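Losers' bracket in the Sovard Cup

The losers' bracket, known locally as the back draw, is the second-chance stage of the Sovard Cup, a knockout handball competition for amateur clubs. A team that loses its opening match is moved into the back draw and can still reach the quarterfinals. Teams that lose at any later point in the main draw are out, so the back draw protects against one bad result and only in the first round.

Background

The Sovard Cup began as a straight knockout. Clubs traveled long distances for an opening match and many played only once before the season break, which made it hard to keep players and to sell season tickets. Several clubs from the Plolimel district asked for a group stage, but the court time was not available. The back draw was adopted as a compromise. It added fewer matches than a group stage would have needed and left the main draw unchanged for teams that won their first match.

In its first season the back draw was played entirely at neutral courts. Attendance was poor, and from the second season the matches were moved to home courts. The highest crowd recorded for a back draw match is 873, for a meeting between Sönmez and Plolimel that decided a quarterfinal place.

Format

First-round losers are drawn against one another without seeding. The club drawn first plays at home, unless it also played at home in the opening round, in which case the venue is switched. If both clubs were at home in the opening round, the order of the draw stands.

The back draw has 2 rounds. Winners of the second round join the winners from the main draw in the quarterfinals. A back draw team cannot be paired with the club that beat it in the opening round until the semifinals. This restriction was not part of the original rules and was added after Sönmez met the same opponent twice in one month.

Matches last 60 minutes in two equal halves, as in the main draw. If the score is level, two short periods of extra time are played. A match still level after extra time is settled by throws from the seven-meter line, with 5 throwers named by each side. In the main draw a second block of extra time is played before the throws. The shorter procedure was chosen for the back draw because halls are usually booked for a fixed evening slot.

Suspensions and squads

A red card received in the opening round carries over into the back draw. Two-minute suspensions do not. Clubs may register new players between the opening round and the first back draw match, but a player who has already appeared for another club in the same season's cup is not eligible.

Squad lists must be handed to the match table 90 minutes before the start. A late list is accepted, but the club loses one of its team timeouts. Flovutance lost a timeout this way in two straight seasons and asked for the rule to be relaxed. The request was turned down.
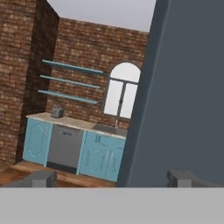
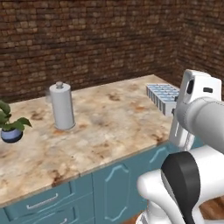
Flovutance argued in its season review that the back draw gives losing teams an edge over the clubs that beat them: "We had three weeks without a match after winning our opener. The side we met in the quarterfinal had played twice in that time and it showed in the first ten minutes." The club proposed that first-round winners be given a placement match to fill the gap. Sönmez opposed the idea and replied that a rest period was a fair reward for winning.

Results

Back draw teams have often reached the semifinals but have seldom gone further. Plolimel is the only club to have won the cup after losing its opening match. It lost that match by a single goal, won both back draw matches away from home, and beat its first-round opponent in the final. Sönmez has played in the back draw more often than any other club and has lost in the second round on most of those occasions.

Scheduling

The opening round is played in September. The back draw is finished before the quarterfinals are drawn, so that every remaining club knows its possible opponents on the same evening. When a hall is unavailable, the visiting club may offer its own court. If neither court is free the match goes to the municipal hall in Sovard, and the two clubs share the hire cost equally.

See also

Sovard Cup
Seven-meter throw
Repechage
Double elimination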